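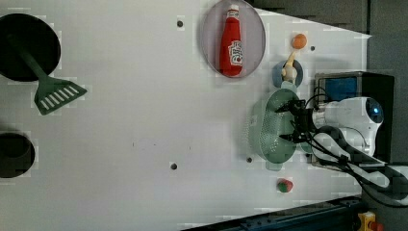 Ongate Colander, 9-inch
Item: Kitchen > Draining & Straining
Made by Jedard for Ongate Housewares
Availability: In stock. Page updated October 10, 2025

A colander is a bowl that has given up on the main job of a bowl. Ours does it well.

The Ongate has 100 holes, all of them smaller than a pea. We mention the pea because our previous model, the Dristham, was designed by someone who only ate rigatoni. If you still own a Dristham, keep it for potatoes and we'll say no more about it.

It stands on a raised foot ring, so your pasta isn't sitting in the water you just poured off. The handle is wide enough for oven mitts, including the puffy kind with roosters on them.

Details
Material: polypropylene, one piece
Diameter: 9 inches, handle not included
Holds: a 1-pound box of spaghetti, cooked, with a little room for optimism
Dishwasher: yes, top rack
Microwave: no. It has holes in it. What were you planning?
Colors: green, white, and a yellow we've been trying to sell through since last October

Will it fit my sink?
It sits inside most single basins. In a small bar sink it will perch on the rim and look nervous.

Can I use it for rice?
Long grain, yes. Rinse short grain in the Carrasco fine strainer, unless you enjoy picking rice out of a drain.

Does it stack?
With other Ongates, yes, and a bit too well. Run warm water over the outer one and twist.

Shipping and returns
Ships in a plain box with more paper than it needs. Returns are accepted for 30 days, washed, please. Restaurants and school kitchens ordering 100 or more should write to the trade desk for case pricing.

Goes with: Carrasco fine strainer, Jedard pasta fork, Ongate salad bowl (no holes)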